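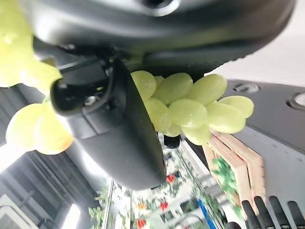 Green grapes at the gripper finger.

Workshop notebook, Felelstead bay
Wednesday, August 19, 2020
Entry by Denise Bunting; readings checked by Marcelino Guimarães

Work continued on the Zallero travel trailer, received with a complaint of sway at highway speed. The owner's account is that the trailer is steady when empty and begins to wander once it has been packed for a trip. It was therefore left loaded as delivered, and nothing was moved before the first weighing.

Hitch and tires were inspected first. The ball is the correct size and the coupler closes fully. Both tires on the left side were under the pressure given on the placard and were filled to match the right. Wheel nuts were tightened to specification. No play was found in the bearings, although the rear right dust cap is dented and should be replaced at the next service.

Total load carried, by the scale, is 2,036 pounds over the empty weight as recorded in January. This is within the rating. The distribution is less satisfactory. Most of the load sits behind the axles: tools and folding chairs in the rear locker, canned goods under the rear bench, and a generator on the bumper rack. Tongue weight came to 9 percent of the total, which is below the range this shop accepts for a trailer of this length.

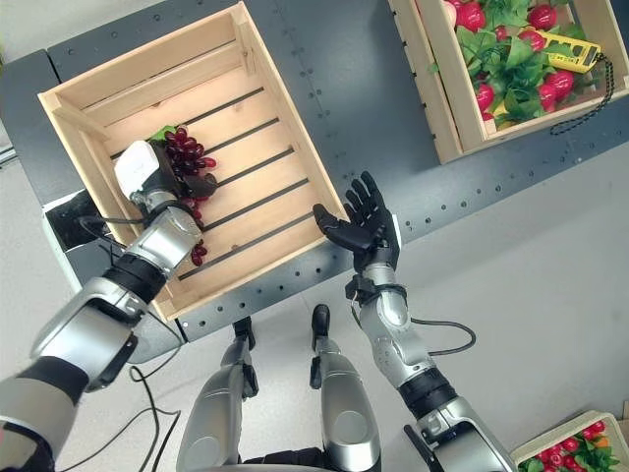 Does the water in the fresh tank count toward tongue weight?
It depends on where the tank is mounted. A tank ahead of the axles adds to tongue weight when full, and one behind the axles takes weight off.

On the Zallero the tank is behind the axles and was close to full on arrival. Annapurna Naidu drained it to around 20 gallons and we weighed again. The tongue reading improved slightly, but the change was too small to settle the matter. The generator was then moved to the front compartment and strapped down, and the canned goods were moved to the cabinet over the axles. The third reading falls inside the accepted range.

Arlindo Fagundes has asked that the bumper rack be examined before the trailer is released. There is a hairline mark in the paint near the left weld. I could not determine whether
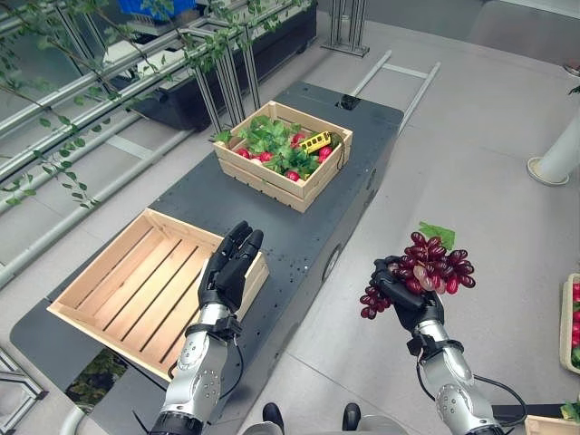
it extends into the metal, and the rack should carry no load until the paint has been taken back and the weld inspected.

Outstanding items:
Road test with the Zaston tow vehicle, same route as before.
Rack weld, left side.
Dust cap, rear right. Zuleica Arruda to order from Conceição.
Written loading plan for the owner, with the 2 heaviest items marked for the front compartment.

The scale pads were returned to the cabinet. The third pad is slow to return to zero and should be given a minute before use.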